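Sky Notes, November

Quick one this month, I'm writing between a staff meeting and the school run so forgive the state of it.

Jupiter is the thing to look at. Up in the east by mid evening, brighter than anything near it, and even the club's old 7x binoculars will show the moons as little pinpricks in a line. Brace your elbows on a fence or a car roof. If you can only see two moons, wait an hour and look again, the others are probably in front of the planet or behind it.

Banding is tougher. The two dark belts either side of the equator need a small telescope and steady air, and we have not had much steady air. Monday was hopeless. Everything boiling, the disk looked like it was at the bottom of a creek. Went in at nine.

The Great Red Spot — lots of you asked. It's a storm, a huge one, wider than the Earth, and it goes round with the planet in just under ten hours, so half the time it's on the far side and you won't see it whatever you've paid for your eyepiece. Check the transit times before you go out. It is also paler than the posters. More of a salmon smudge. A light blue filter helps pull it out, Lotte Vanhove has a spare one to lend if you ask nicely and bring it back.

Lotte is also running the planet drawing evening again. Format same as before: 3 sketches, ten minutes each, then a break, then we compare. Jupiter spins fast enough that you can see features shift between the first drawing and the last, so write the time next to every sketch. Please. Last year we had 66 drawings in the box and hardly any had a time on, lovely to look at but no use for measuring anything.

Soft pencil for the belts, smudge with a finger. Pen for the outline and the notes. Draw the outline slightly squashed, Jupiter bulges at the middle and a perfect circle will throw off where you put everything else. Blank forms are in the Kabbaj room, second shelf, under the star charts.

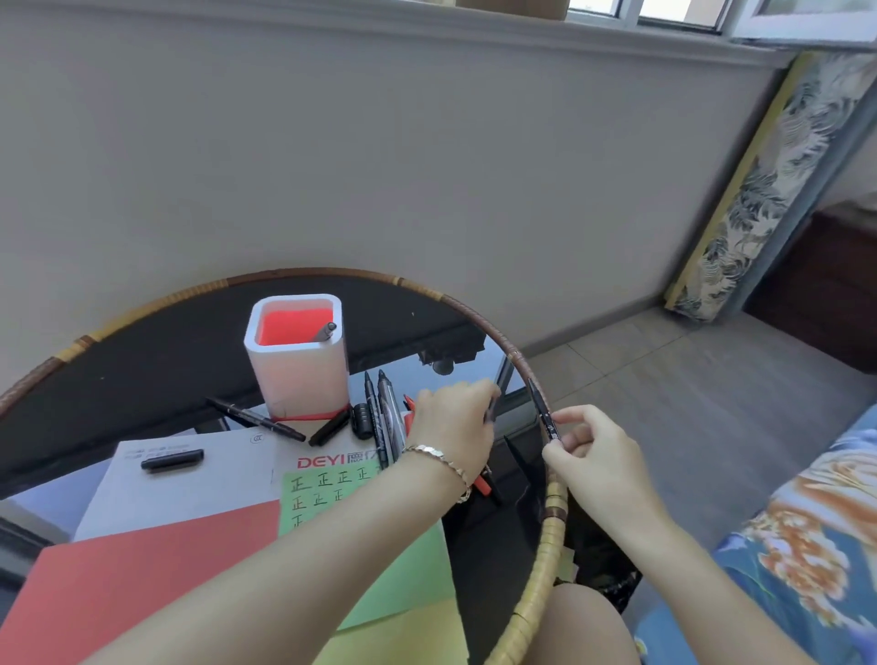
Pens out, caps off.

Other bits. Saturn is still about in the evening, rings very thin so don't expect the postcard view. The Sisatska site is open for observing but the track is muddy past the gate, so park at the top and walk down. Red flashlights only please, somebody's headlights cost us a good half hour of dark adaption last time.

Cloudy night plan is the same as allways, indoors with tea and whatever slides we can find.

Forms back to Lotte by the end of the month.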